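November, notebook, drum unloading. Started about 13:00, after the lunch argument over who had restarted the planner.

Carried on with the wrist camera segmentation. Hadi's mask from last week was trained mostly on cloth lying on the bench, and it has formed strong opinions about what cloth looks like. Inside the drum it is happy to call a rib a garment. It gave one of the ribs a confidence higher than anything it has ever given a towel. I have added a depth check against the drum model, so anything within tolerance of the wall is thrown out before the grasp sampler sees it. That kills the ribs. It also kills flat cloth stuck to the wall, which I have written on the whiteboard under "later", where it has plenty of company.

Second job was the retreat. The planner (Zalex, still on the old branch, do not pull) treats whatever is in the fingers as a small box the size of the fingertips. A fine description of a box. With cloth it plans a lovely short path out and pays no attention to the material hanging off both sides.

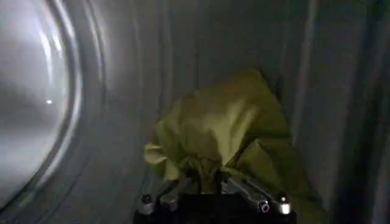

So the attached object is now a rough hull taken from the mask after the grasp closes, padded outwards, and recomputed once before the arm moves. Tried recomputing it all the way along. The planner dithered like someone trying to leave a party, and I went back to once.

Padding has to be different by direction. Brushing the drum wall with fabric costs us nothing, catching a fold on the door rim costs a whole cycle. I split the collision cost into "soft" for cloth against wall and "hard" for anything metal against anything. Ashok Agarwal thinks cloth against rim should be a third class. He is probably right and can write it.

Exposure: the porthole side washes out and the far side goes nearly black. Auto exposure hunts between the two whenever the wrist turns. Locked it at the start of the approach. The mask flickers less, though the shadow side is still poor, and dark cloth is going to be miserable there.

Replayed the logged approaches overnight settings and all: 1,813 frames, 13 with the mask leaking onto the wall, all 13 on the shadow side. I can live with that until someone wants black socks.

To do:
Tag the config as adebisi-4 before I touch anything else.
Ask Hadi whether the depth filter can run before the resize. Running it after loses thin folds.
Find out why the log viewer shows the gripper width in metres on one tab and millimetres on the other.
Put the wall-stuck cloth case in the tracker properly, with Ashok's name on it.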